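# Can a robot tidy your bedroom yet?

Short answer: no.

Longer answer: sort of, a bit, very slowly, and only if your bedroom is the size of a tea tray. Read on. We're writing this one fast becuase the page goes to the printer at teatime.

## First, what counts as a chore?

Think of the jobs in your house. Washing up. Putting socks in pairs. Feeding the cat. Getting Lego out from under the sofa. Making a bed. Wiping the table after spaghetti.

Now the jobs in a shop. Filling shelves. Turning all the tins so the labels face out. Finding the yoghurt somebody left next to the washing powder and putting it back in the fridge.

All of those are chores. Boring ones mostly. Grown-ups have been asking for a machine to do them for ages.

And some machines already do! The washing machine is a kind of robot, if you squint. So is the dishwasher. You put things in, press the button, walk away. Nobody calls them robots any more. They got ordinary.

But look at what's left for you. Who picks the clothes up off the floor? Who turns the socks the right way round? Who scrapes the beans off the plate and finds a gap for it in the rack? You do. Or somebody taller does.

The machine does the middle bit. People do both ends. The ends are the hard part.

## Why picking things up is hard

Try this. Shut your eyes and reach for your cup (empty one please).

You probably found it. You bumped it a bit, felt the side, closed your fingers, stopped squeezing when it felt firm enough. All in about a second and you didn't think about any of it.

A robot has to do each of those bits on purpose.

1. See there is a thing.
2. Work out where the thing stops and the next thing starts.
3. Decide how to get hold of it.
4. Go there without knocking over everything else.
5. Hold on. Not too hard. Not too soft.
6. Put it down somewhere sensible.

Number 2 sounds silly. It isn't. Pile five jumpers on a chair and squint. Where does one end? You know because you've met jumpers before. Lots of them. You know jumpers have sleeves and that the sleeve poking out at the bottom has to belong to something.

Number 4 is nasty too. Imagine getting one crisp out of the bowl and not touching any other crisps.

## Start small

So the people who build robots don't start with your bedroom. They start with a table. Things that don't squash or roll far. Nice clear colours. Shapes with flat tops. No cats.

That's not cheating, it's how you learned as well. You didn't start with shoelaces. You had big chunky blocks and you pushed them about and put them in your mouth. (Robots skip the mouth part.)

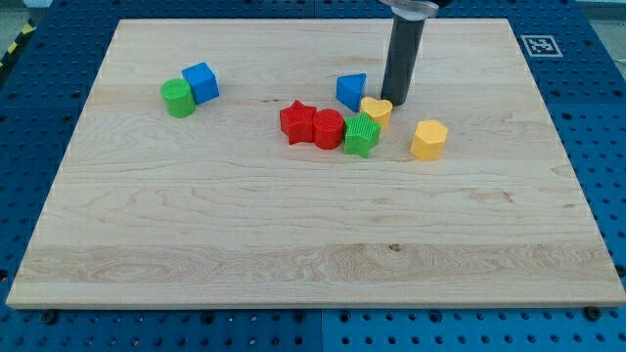
Pushing is a good first chore. It's what you do when you clear space on a desk with the side of your arm. You don't need fingers for it. You don't need to squeeze anything. But you still have to be clever, because when one block is touching another block, both of them move, and a round one doesn't slide off the same way as one with corners.

Try it at home with whatever's in the toy box:

- Put some blocks on the table. Some touching, some not.
- Pick up a wooden spoon. Hold it by the spoon end, so the handle points straight down.
- Using ONLY the handle, get all the red ones to the left.
- No fingers!

Hard, isn't it. Things spin. You push the star and it goes round instead of along. You go to fetch one block and bring its neighbour with it. Then you have to go round the back and push the neighbour home again.

Now do it while a friend gives you orders. "Put the blue one next to the yellow one." Which blue one? That's another problem for the robot. People don't say exactly what they mean, and mostly it's fine because other people can guess.

## How does it learn?

Two main ways. Quick version.

**Copying.** A person steers the robot arm through the job, again and again, and the computer keeps a record of what the camera saw and where the arm went. After enough goes it starts to find the pattern. When it looks like this, move like that. Enough goes might be 400. Might be many many more. You would be bored stiff.

**Having a go.** The robot tries, gets it wrong, gets a point when it goes right. Tries again. A bit like a computer game where you only find out the rules by losing. Sometimes this is done inside a pretend world on a computer first, so nothing real gets broken.

Often it's a mix of the two.

Either way the robot gets good at *the thing it practised*. Change the table, or the light from the window, or swap the blocks for bananas, and it may go all wobbly. You wouldn't. You can load a dishwasher in a house you've never been to. You might put the bowls in the wrong place and get told off but you could do it.

## What about shops?

Shops and warehouses are further along than houses. Three reasons, well, two and a half.

The floor is flat. Nobody leaves a skateboard on it (mostly). And boxes are lovely for robots. Flat sides, same size every time, a code printed on so the machine can tell what's in them.

So a big warehouse might have machines that carry whole shelves about, or an arm that lifts boxes off a belt. That really happens, all day long.

But the last little job, reaching into a bin full of mixed up stuff and pulling out one toothbrush? Much harder. Shiny packets. See-through bottles. Things in floppy bags. People still do an awful lot of that.

## Let's make up a shop

We invented a corner shop for this page and called it Cevedetti's, in the town of Reltcombe. It has a robot called Tilex and a shop cat called Thomas. See how Tilex's morning goes.

**Job one: sweep the floor.** Fine. Floor robots can do this. Goes round the edges, misses a corner, goes back to its plug. Thomas rides on it.

**Job two: tell us which shelf is empty.** Pretty good. Cameras are good at noticing gaps. Tilex sends a message. No soup.

**Job three: put the soup on the shelf.** Hmm. If the tins are in a neat box and the shelf is always the same shelf, maybe. Slowly. If somebody has left a loaf of bread in the soup gap, Tilex stops and waits.

**Job four: bag up a customer's shopping.** Eggs on top, not underneath. Cold things together. Grapes, don't squash. Oh dear.

**Job five: get Thomas off the newspapers.** No. Not this year or next. People can't do that one either.

So out of 5 jobs Tilex manages two, has a try at one, and makes a mess of the rest. That's a fair picture of things at the moment, we think.

## And houses?

Houses are the hardest place of all. Every one is different. Yours is different from how it was this morning. There's stairs. There's a wet towel. Somebody moved the bin.

Here's a rough list. Grown-ups argue about it so don't take it as the last word.

| Chore | Can a machine do it? |
|---|---|
| Hoover a flat floor | Yes, if you pick your pants up first |
| Mow the lawn | Yes, on lots of lawns |
| Wash clothes | Yes, once they're in |
| Fold a T-shirt | Some can, in a lab, slowly |
| Load the dishwasher | Sometimes, with help |
| Make a bed | Not well |
| Tidy a proper messy bedroom | No |
| Find the other sock | Ha |

You may have seen a video of a robot folding washing or making a coffee. Good to ask a few questions when you watch:

- Is it speeded up? Look for a little "x10" in the corner.
- Is there a person steering it from somewhere else?
- How many times did they film it before it went right?
- Would it work in *your* kitchen?

A video can be completly real and still be the one good go out of 23. Doesn't mean it's a fib. Just means ask.

## Will they get better?

Yes, nearly for certain. Arms are getting cheaper and cameras are good now. The computer part is improving quickest. Some of what's in that table will be wrong in a few years and we'll have to redo it.

How fast? Don't know. People have been saying "robot butler soon" since before your gran was born.

There are other things to think about as well, not only *can* it. Would you want a machine with cameras in your bedroom? Who pays if it drops the telly? What about people whose job is stacking the shelves or cleaning, what do they do instead? Ask at tea. You'll get different answers round the table.

## Words we used

**Arm** – the bendy part of a robot, with joints like your shoulder and elbow.

**End effector** – whatever is on the end of the arm. Could be a gripper or a sucker or just a plain stick.

**Warehouse** – giant cupboard for shops.

**Lab** – where people try things out before anyone else gets them.

## Your turn

Do the wooden spoon game with a timer. Best of 13 goes. Write down how long each go takes and see if you get quicker. If you do, you've just done robot training, on yourself.

Then draw the robot you'd want for your *worst* chore. What's on the end of its arm? Doesn't have to be a hand. We'll print as many as fit on the September page, so get them in before the holidays finish.

Next time: why lifts don't squash you.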